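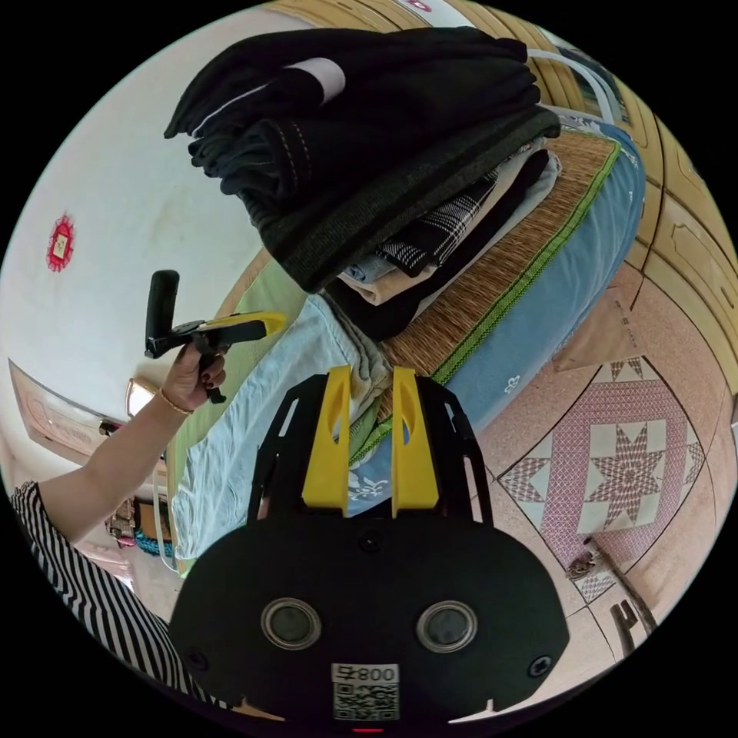
Bimanual folding: left and right trajectories drift apart after alignment

sbitar
Hello all. I process the two-gripper sessions for our clothes folding set and I have a problem with the time alignment. Each gripper records its own video and its own inertial data, and afterwards I join the two streams with the Pludum alignment tool (default settings). At the start of a session everything matches well. After 600 seconds the left gripper is late compared with the right one, and in the replay one hand pulls the cloth before the other has closed on it.

I tried to shift the whole left stream by a constant. Then the end is good and the start is bad. So I suppose it is clock drift, but I am not sure, and I would like to understand it before I reprocess 400 episodes. Does somebody have a recommended way?
Shadi

kouris_p
Two clocks, no common trigger, so yes, they drift. A constant shift can never repair it. You need an offset and a rate. Take one sync event at the start and one at the end of the session, fit a line through them, and resample the left stream onto the time of the right.

Do you have a sync event at the end?

sbitar
Only at the start. The operator taps the two grippers together two times. At the end they simply stop the recording.

kouris_p
Then for the new sessions ask for the tap at the end also. For the old ones you must find something else.

maite.s
I do not fully agree that it is the clocks. I had the same symptom with soft, stacked clothes and it was the visual tracking. When the gripper goes down near a pile of dark garments, most of the picture is black fabric and there are very few features to hold on to. The tracker slides, the pose lags behind, and when the camera sees the furniture and floor again it jumps to the correct place. In the replay this looks exactly like bad timing.

Please look at the residuals before you resample anything. If the error grows in a straight line, Prodromos is right. If it comes in steps, and the steps are near the dark clothes, it is tracking.

kouris_p
A tracker that slides gives a position error, it does not give a delay.

maite.s
On paper, yes. But if you estimate the delay by correlating the positions, as the Pludum tool does by default, a position error becomes a delay. It happened to me for a whole May of work.

sbitar
Thank you both. I plotted the delay in windows of 60 seconds. It is in fact both things — a clean slope under everything, and on top of it bumps in the parts where the right gripper works low over the dark pile. The slope is the same in every session from this pair of grippers. The bumps are not.

judit_barany
A few remarks, we had a similar mixture in the Vörös pipeline.

1. Estimate the rate from the gyroscopes, not from the poses. Angular speed from the raw sensor does not care what the camera sees. Both hands turn together more often than you would expect when a person flips or shakes a garment, and this is enough for a correlation if the session is long.
2. Keep the rate fixed for each pair of grippers if it is stable. Do not fit it again for every episode, you will only fit noise.
3. For the bumps, mask the windows where the number of tracked features is low. Let the inertial part carry the pose for a short gap and throw away the long gaps.

saeedk
I would be careful with number 2. Our rate changed when the grippers became warm. We keep one value per session.

judit_barany
It is possible with other hardware. With ours it was stable over 1000 episodes, so I keep my opinion, but checking costs nothing.

maite.s
Also, if a second gripper is visible in the view of the first, you should exclude it from the map. It is a moving object with sharp edges and the tracker loves it. The same for the hand and the sleeve, especially with stripes. We draw a static mask over our own fingers and run a segmentation for the rest.

sbitar
I had only the static mask. I will add the segmentation and take the rate from the gyroscopes, one value per session first, and compare it with the fixed one. Does the Nivanari loader accept a separate rate for each stream, or must I write the resampled files?

saeedk
You must write the files. The field exists in the header but the loader ignores it. There is an open ticket.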